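Can Machines Do Our Household Chores Yet?
Final report for the course Automation and Daily Life
Virgilio Agbayani

1. Why I chose this topic

In my family the sorting of clothes, toys and kitchen things is a daily job, and it always falls on the same two people. When I was choosing a subject for this report, I read many advertisements which promise a robot for the home very soon. I wanted to know how far this is true. I limited my question to one chore: taking objects from one container and putting them into another. It sounds very small, but it is a part of many other chores, such as unloading the laundry, putting away groceries or filling a shelf in a shop.

2. What I compared

I worked with the notes of two student teams, which are called Dradero and Lumbao in this report, after the names of their programs. Both teams use two-arm stations with simple grippers of two fingers. Dradero is controlled by a person during the whole task. Lumbao is trained on recorded attempts and then works alone. Each program made 200 attempts in October with the same set of household objects: socks, sponges, plastic cups, small boxes and a folded towel. I gave each attempt a limit of 30 seconds. If the object was not in the second container at that time, I counted it as a failure, even if the gripper was already holding it.

3. The difficulty of the container

Before the tests I believed that the objects would be the main problem. After reading the notes I think the container is equally important. When an arm goes down into a deep bin with closed walls, the wrist needs space too, and the fingers cannot open fully near a corner. A person solves this by turning the hand or by tipping the bin a little. Lumbao has not learned either of these things.
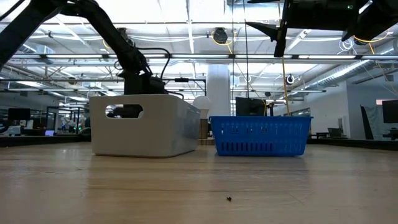 With two arms there is one more question, which is what the second arm should do while the first one is reaching. In the Dradero attempts the person often kept it waiting over the other side, and it was used only when an object had to be passed across. Lumbao copied this habit. I had hoped that it would use the second arm to hold the bin steady, but this was never shown in the recordings, so the program could not know it.

4. Results

Dradero failed 16 times. Most of these failures were with the towel, which opened when it was lifted and stayed hanging on the edge. Lumbao failed much more often, and its failures were of a different kind. It closed the gripper on nothing, went up, moved to the other container and opened the gripper there, as if everything was fine. A person at home would notice this at once - the program continued to the next object.

Flat objects lying on the bottom were the worst for both. Cups were the easiest, because one finger can go inside.

5. My opinion

I think that a machine can do a piece of this chore today, when a person is guiding it and has patience. It can not yet be left alone with a full laundry bin. For a shop the situation is a little better, since boxes keep their shape and the shelves can be arranged for the machine. At home we do not want to arrange everything for it.

My comparison has weak points. The objects were few and all of them were clean and dry. I also did not measure how tired the person became who was controlling Dradero, and this should be part of the answer if we speak about saving work. Next term I would like to repeat the test with a lower container and with wet clothes.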